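This data card covers the Confectionery Tray Set, part of the Mokent collection of tabletop serving records. It states what the set contains, how the items were handled and labeled, and the terms under which the records may be used. Questions on content go to A-yeong Yeom; questions on access go to Cirilo Esquivel.

Last revised: January 10, 2020

## Summary

| Field | Value |
|---|---|
| Set name | Confectionery Tray Set |
| Parent collection | Mokent |
| Maintained by | Cloris, Household Objects Section |
| Records | 202 |
| Sessions | 12 |
| Annotators per record | 2 |
| Label language | English (US) |
| Status | Released, open to corrections |

## Subject matter

The set documents the laying out of chocolates and serving trays on a white table. Chocolates in their tray form the principal subject. Serving trays and plain molded pieces are included as secondary subjects and carry their own labels.

Chocolates are recorded by the finish of the upper surface. The two finishes that occur most often are `glossy` and `dotted`, the second being a square top with a grid of small raised dots. Pieces are not identified by flavor or filling, and no record should be read as evidence of either. The dark brown insert is labeled separately from the orange tray that holds it, and each cavity takes the shape label `scalloped`.
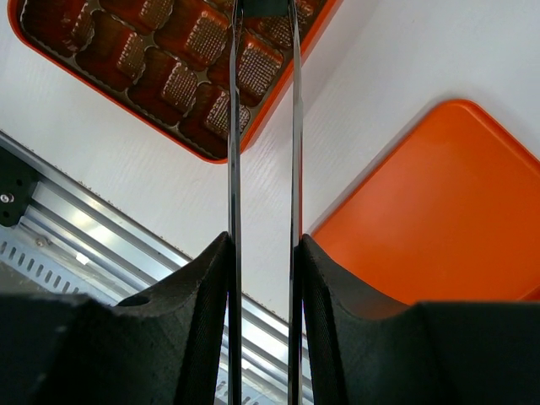

## Object classes

- `chocolate`: a single piece, whether or not it is fully in view. Partly hidden pieces receive the flag `partial`.
- `insert`: the molded liner with cavities. An insert is labeled even when every cavity is occupied.
- `tray_plain`: a tray of one color without printed decoration.
- `tray_printed`: a tray with printed decoration. The ground color and the main motif are entered in the notes field. Lettering is marked `script` or `block` and is not transcribed.
- `molded_piece`: a molded item whose full outline is not in view and whose use cannot be established from the record.
- `surface`: the table top. Visible grain is not annotated.

Printed trays required the most discussion during review. Earlier practice entered each flower as a separate motif, and the resulting notes could not be compared between annotators. Beginning with the December revision, motifs are entered by kind and color only. A tray may therefore carry the entry "flowers, pink and magenta; leaves, green; script" and nothing further.

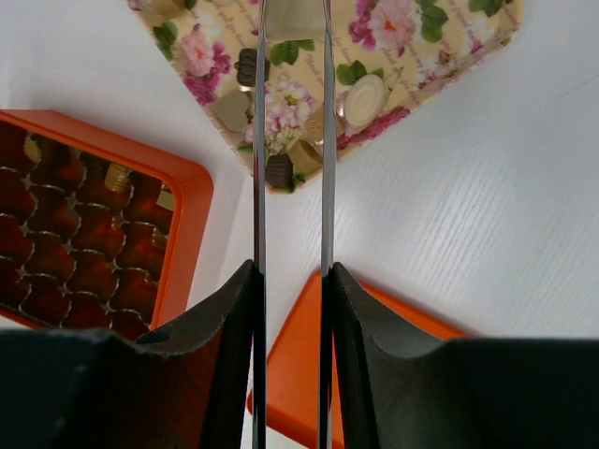
*Class `tray_printed`: floral pattern with cursive script on a pale ground.*

## Session procedure

1. The table is cleared and wiped before the first item is set down.
2. Trays may be placed at any angle. They are not squared to the table edge.
3. Chocolates remain in the insert unless the session sheet calls for them to be moved.
4. Food items are replaced between sessions and are not eaten afterward.
5. The session sheet is signed by the person who laid out the table and is filed with the records.

Lighting is kept even across the table. Window blinds in the Droltari room are closed for the length of a session, and the overhead lights are left at a single setting.

## Labeling rules

Each record is labeled by two annotators working separately. Where their labels differ, the record is passed to A-yeong Yeom for a decision, and both original labels are kept in the `history` field.

Color is entered in plain terms. Bright orange is entered as `orange` in all cases, including areas that darken in shadow. An item that shows only a single edge is labeled at the most general level that the visible part allows.

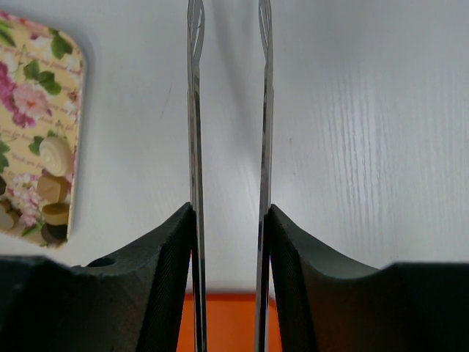

Annotators may consult neighboring records from the same session in order to confirm a color. They may not use them to assign a more specific class, and a label that depends on a neighboring record must be returned to the general class at review.

The `shape` field accepts `flat`, `curved`, `scalloped` and `mixed`. It describes the visible part of the item. For molded pieces, `mixed` applies where a flat panel runs into a rounded bend, and the presence of a raised lip is entered in the notes field. 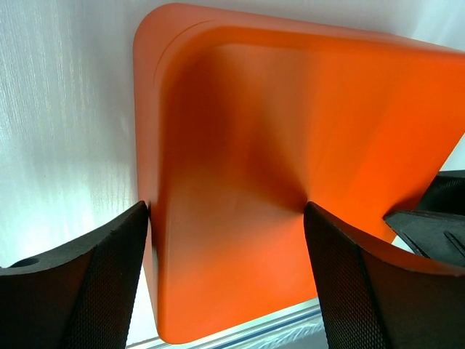 Entries in the notes field are limited to a short phrase. Remarks on the purpose of an item are removed at review unless the session sheet supports them.

## Known limitations

- Orange items are more common than items of any other single color. Users who train or test on color should balance the set first.
- All sessions used a white table. Results may not carry over to darker or patterned surfaces.
- Weights and dimensions were not taken.
- Printed trays with lettering cannot be searched by their wording.

## Terms of use

The records may be used for research and teaching. Redistribution in whole or in part requires written permission from Cloris. Works that draw on the set should cite it as "Confectionery Tray Set, Mokent collection" and give the revision date shown on this card.

## Corrections

Corrections should state the record number, the field concerned and the proposed value. They are logged in the Aubert register and applied at the next revision. Superseded values remain available in the `history` field.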